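How Does Somebody Win a Big Award?

You've probably seen it on TV. A person in a sparkly outfit opens an envelope, takes a very long breath, and reads out a name. Then everybody claps and somebody starts crying (happy crying, mostly!). But how did that name get into the envelope?

Let's follow one prize all the way through. It's called the Jorkimari Prize, and it goes to the best children's theater show of the year.

Step one: everybody sends in their shows

Any theater group can enter. They fill in a form, send a video of the whole show, and wait. Last time there were 388 entries. That is a lot of singing pirates!

When a show is entered, we say it has been "submitted." It hasn't been nominated yet, so the actors can't brag too much.
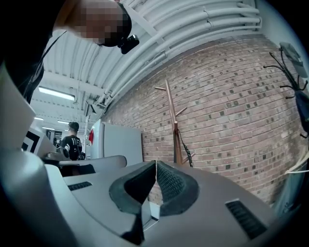
Black finger pads meeting in a V. Photo: Hala Ramadan

Step two: the long list gets short

A group of judges called a jury watches the videos. Juries are made up of people who know the subject really well, like directors, dancers and costume makers. They give each show a score, and the five shows with the best scores become the nominees. "Nominee" is a fancy word for somebody who might win.

Can a judge vote for her own show? Nope! If a judge worked on a show, or her brother is in it, she has to sit that one out.

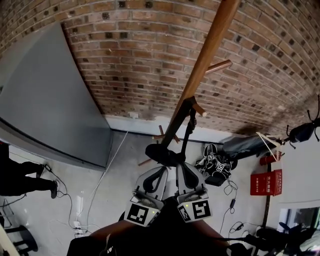 STAGE & SCREEN > Awards > Voting

Step three: the big vote

Now the members get to choose. For the Jorkimari Prize that means 1337 people who work in theaters, and each of them gets one vote. The votes are secret, just like when you vote for class president with folded-up paper.

A company called Eltum adds up the votes, and only two people there know the answer before the show. One of them is Anas Morsy, and he isn't even allowed to tell his kids!

What if it's a tie? Then both shows win, and they need an extra trophy in a hurry.

Step four: the envelope

The winner's name is printed on a card and sealed up tight. There's a card for every prize, so the person handing them out backstage has to be super careful to pick the right one. Mix-ups have happened at real award shows, and wow, are they awkward.

Words to know

Jury: a group of people who judge something
Nominee: somebody who might win
Ballot: the paper or web page you vote on
Category: one kind of prize, like Best Costumes

Try it yourself

Hold an award show for your family! Think up three categories (Best Pancake Flipper is a good one), let everybody vote in secret, and ask a grown-up to count the ballots. You can make a trophy out of a paper cup and some foil.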